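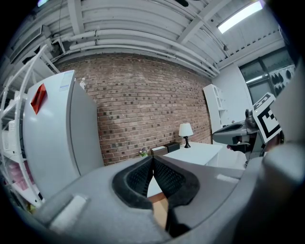
View from the near gripper, finger pads closed to a V, second gripper with marker at right.

Handheld gripper check — before comparison trial, Galli pads against Zoltine pads
Site: Rovbridge, kitchen side
Month: May

1. Finger pads seated, no play
OK. I pulled each pad by hand.

2. Dotted surface of pads clean
OK after wiping. Please use a dry cloth only, the spray leaves a film.

3. Both fingers visible in camera at full close
OK. The housing takes the lower half of the view, same as with the old mount.

4. Marker on second gripper upright and tight
OK. Black and white square faces up well. One screw was turned a little more.

5. Marker detected for 60 seconds without loss
NOT OK. Lost 2 times when the ceiling light came strong into the view. Repeat with exposure locked.

6. Trigger returns freely
OK on unit 516. The other unit is slow to return, spring to be changed before we start.

7. Free disk space for 400 recordings
OK.

8. Floor free of cables in walking area
OK now. One charger cable was moved to the wall.

9. Battery cover closed
OK — but the clip on the Estside battery is weak. Tape is allowed for this trial.

Result: trial may start when items 5 and 6 are checked again.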